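Why Does a Paper Cup Need a Jacket?
And other questions about takeaway drinks, by Chiamaka Ogbonna

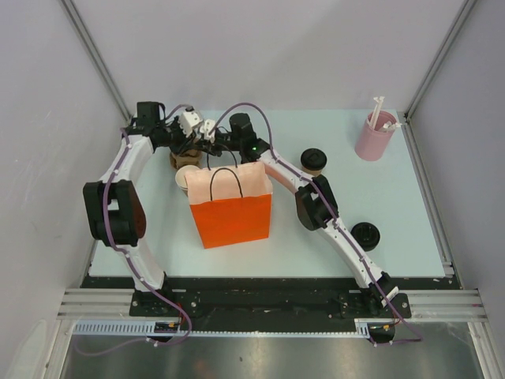
Grown-ups are very fond of carrying hot drinks about. They have kettles at home. They have mugs at home, usually far too many, including one with a chip in it that must never be thrown away. Then they go out and pay somebody else to put the drink in paper.

Paper, if you think about it, is an odd choice. Leave your homework in a puddle and see how it gets on.

So why doesn't the cup go soggy?

Most paper cups are wearing a secret raincoat. The paper has a very thin lining on the inside, often a kind of plastic, and the drink touches that instead of the paper. You can test this if you have an old cup and a grown-up's permission. Tear it up slowly and look at the ripped edge. With luck you'll see a thin, see-through skin peeling away from the paper.

The lining is clever, but it makes trouble later on. Recycling places like their paper to be just paper. Getting the lining off takes special machines, so in lots of towns you can't put these cups in the ordinary paper bin. Look at the sign on the bin. If there isn't a sign, ask someone who looks as if they know, and be prepared for them not to.

The jacket

The cardboard band around the middle of a cup is called a sleeve, although it has no arm in it. It is there for your fingers.

Heat travels. It goes from the tea into the paper and from the paper into your hand, and your hand complains to your brain, and your brain says something rude. Cardboard slows the heat down. Many sleeves are made with wavy card, and the waves trap little pockets of air. Air that can't move about is very bad at passing heat along. Your winter coat works the same way: it's mostly a machine for holding on to air.

Some cups have two layers of paper with a gap between them and don't bother with a sleeve. My uncle asks for a sleeve on those as well. He is a cautious man.

The lid

A lid has two jobs. It stops the drink slopping out when you walk, and it keeps the warm, steamy air in, so the drink cools more slowly.

Look closely at a lid made for hot drinks and you will probably find two holes. One is for sipping. The other is tiny and seems to do nothing at all, but when you sip, air has to get in to fill the space where the drink was. If it can't, the drink comes out in glugs, and glugs end up on jumpers.

Lids also have to match their cups. A lid that is slightly too small won't go on, and a lid that is slightly too big will go on beautifully until you reach the car.

Straws and stirrers

These two get muddled because they live together in the same pot. A straw has a hole down the middle. A stirrer usually doesn't, or has such a small one that drinking through it would take until November.

When you suck on a straw you aren't really pulling the drink up. You take away some of the air inside the straw, and the air outside, which is always pressing down on everything, pushes the drink up to meet you. Please don't try this with hot drinks. They arrive much faster than you expect.

And the bag

A paper shopping bag begins as one flat sheet. It is folded into a tube, glued, and then the bottom is folded and glued so that it can stand up on its own. That flat bottom matters a lot if you're carrying drinks. Handles made of twisted cord are strong because all the thin strands share the weight between them.

Packing cups into a bag is harder than it looks. I have done it badly in several places, most memorably on the 22 bus to Follthorpe. My rules now are:

Press the lid all the way round, not just in one spot.
Stand the bag up and open it wide before you pick up a cup.
Put the heaviest cup in the middle.
Straws go in last, down the side.
Carry it by both handles, and don't swing it, even if the song is very good.

If a cup does leak, the bag won't help you. It's paper too, and most bags haven't got the raincoat.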